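Pre-session check, Povholm room, hand-held gripper collection
Checked by: Najwa Dabbas

1. Lens clean, full circle visible: yes
2. Floor clear behind operator: no, chairs close to the table
3. Bystanders told recording is on: not confirmed
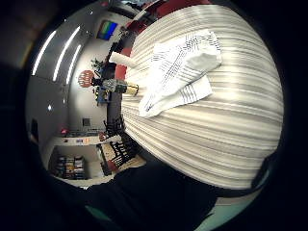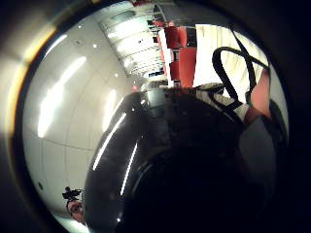 The claim that 63 demos are enough for the grasp policy still bothers me. Cúc's result came from one room, and I'd like it rerun at Halthorpe before we quote it. A striped cloth under a crumpled white sheet is a hard background — good — but one cloth is one cloth. Bag handle grasps should be scored separately.

4. Held-out room booked: open, ask Phong
5. Failed takes kept: 2 missing from the log, not signed off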